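# Why does my policy work on camera views it was trained on but fail when the walls change?

**tidewrench**
April 19, 2018

I have a small two-arm setup in an enclosed cell. The task is a handover: one arm picks up a block, passes it to the other, and the second arm puts it down. I recorded 1,000 demonstrations by hand over the winter, all with plain white walls, and trained a policy from camera images to joint targets. With the white walls it does the handover most of the time. When I swapped the white panels for some leftover gray ones, it stopped short of the block on nearly every try.

I read the Trekau write-up, where they change the wall covering between recording sessions and report that the policy stops caring about the background. They don't say how many coverings they used or how they split the sessions. Do I have to throw out my data and start over? And is it worth using real wallpaper, or can I paint patterns onto the images in software?

---

**Muli_bench**

Just randomize the colors in software. Works fine for me. Real wallpaper is a waste of a weekend.

---

**oxbow_lane**

You don't have to throw anything out. Keep the 1,000 and add to them.

We ran this comparison on a cell much like yours, two arms bolted to one rail with a fixed camera. We started from a white-wall set and added short sessions with other coverings. Each session used one covering on the back and both side walls, and we put the same number of demonstrations into each. We picked patterns that were different from each other in scale and contrast: big dark ornaments in bands, small flowers, plain colors, a fake brick.

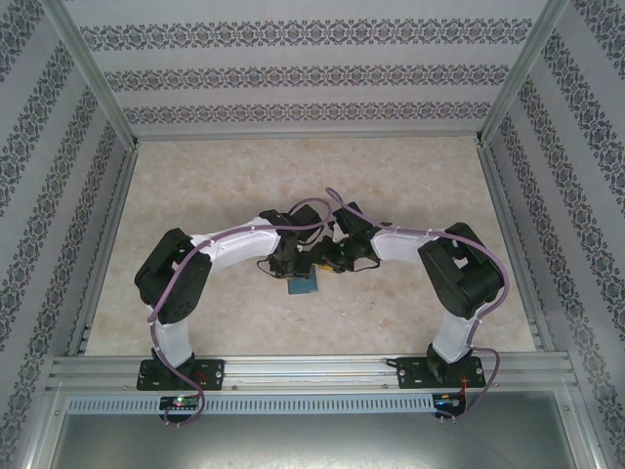 The gain came early. With 2 extra coverings the policy still failed on a wall it had not seen. With 10 it was close to its white-wall success rate. We did not test the numbers in between carefully, so I can't tell you where the bend in the curve is.

Some things that mattered more than I expected:

- Hold out whole coverings for testing. If you hold out random demonstrations, the test set shares walls with the training set and the score looks much better than it should.
- Change the floor too, at least sometimes. Our first policy handled new walls and then missed the block when we changed the floor sheet.
- Keep the block positions spread the same way in every session. We once recorded a whole covering with the block mostly on the left, and the policy learned to go left when it saw that pattern.
- Don't move the camera when you change the walls. Bolt it down and compare a still from before and after - ours had shifted, and we lost two days to that.

On software: we tried it. Color jitter over the whole image helped with lighting and did little for patterns. Pasting patterns behind the arms helped more, but the masks were poor around thin wires and cables, and you could see a halo. If your masks are clean it may go better for you. We use both now, real coverings for part of the data and pasted ones for the rest.

For paper, we buy end-of-roll pieces from Haton and hang them with removable tape. Matte only. The glossy kind gives a bright spot that moves when the arms move.

---

**tidewrench**

Thanks. Holding out whole coverings is probably where I went wrong in my own checks. Did you retrain from scratch each time you added sessions, or continue from the white-wall policy?

---

**oxbow_lane**

From scratch, on everything together. Continuing from the old one was faster, but it got a bit worse on white walls and we never found out why.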